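Drying clothes in a shared laundry room

When I moved to my first apartment I had to learn the dryer from zero, and I ruined two sweaters before I started to read labels. I write down my habits in case they are useful to other people who share machines with the neighbors.

Shake every piece before you put it in. Jeans and sheets come out of the washer like a rope, and the middle of the rope stays damp. Fill the drum only to half — the clothes need room to fall. Towels I dry alone, on high, and T-shirts on medium.

Clean the lint screen each time, also when the person before you was polite and did it already. If water does not go through the screen when you hold it under the tap, there is a film on it from dryer sheets. A soft brush and a little dish soap take it away.

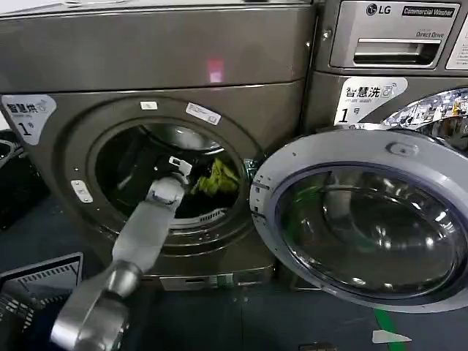
Hala Younis wrote to me that she stopped using dryer sheets completely, and now she puts in one dry towel with the wet load and takes it out after the first 15 minutes. Her shirts are ready sooner, she says, but a new towel leaves fluff on black clothes, so it must be an old one.

I tried it on Saturday with bedding and I agree about the old towel. For bedding I also stop the machine once in the middle and turn the duvet cover inside out, because pillowcases like to hide in the corners.

Wool, bras and anything with a rubber print I hang on the rack. Zippers should be closed and pockets empty. Take shirts out while they are still warm and put them on hangers, and most of them will not need the iron.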